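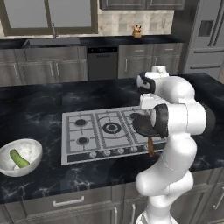 Cahier de téléop — avril, repris vers 16 h 30

Bon, je remets un peu d'ordre dans mes notes avant que tout ne s'embrouille. On continue la série de démonstrations dans la cuisine simulée, toujours avec le bras blanc placé devant l'îlot, et toujours en pilotage à distance depuis le poste Kurano. Angus Lockyer a conduit la matinée, j'ai pris la suite après le café (le deuxième, soyons francs).

Ce que je retiens pour la poêle : prendre le temps d'orienter le poignet avant de descendre vers la plaque. Quand je corrige l'inclinaison au dernier moment, la trajectoire enregistrée fait un petit crochet, et la politique apprend le crochet avec une application touchante. Angus, lui, marque un arrêt net en hauteur puis descend d'un seul mouvement, et ses courbes sont vraiment plus jolies que les miennes. Je m'y mets aussi, promis.

Nous en sommes à 361 démonstrations gardées dans le dossier Clandalo, et 49 mises de côté à revoir. Je préfère ne rien jeter tout de suite — il y a dans le lot des reprises maladroites qui pourraient nous servir plus tard pour apprendre au bras à se rattraper.

Pour le poisson, j'ai travaillé surtout avec la vue du poignet, et c'est un drôle d'exercice : on voit très bien les deux doigts de part et d'autre du corps, beaucoup moins bien la hauteur par rapport au marbre. 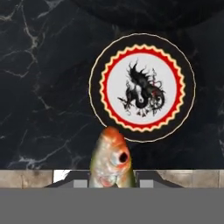
Mon astuce du moment est de garder la vue large ouverte à côté et d'y jeter un œil à chaque changement de hauteur. L'assiette au dragon me sert aussi de repère pour me situer sur le plan noir, où les veines finissent toutes par se ressembler quand on fatigue. Attention quand même à ne pas trop s'y habituer, car sa position sera tirée au hasard dans la prochaine série !

Côté réglages, j'ai baissé le gain de la manette à 93 dans Araya. C'est plus doux, un peu mou sur les grands déplacements, mais mes poignets me remercient. Angus trouve ça trop lent et remettra sans doute sa valeur à lui ; merci de noter dans l'en-tête qui pilote et avec quel gain, sinon on ne s'y retrouvera plus.

À faire : relancer l'export Nusen à partir de l'épisode 3420, revoir les mises de côté à deux, et demander si l'on peut afficher la consigne en plus gros sur l'écran de gauche.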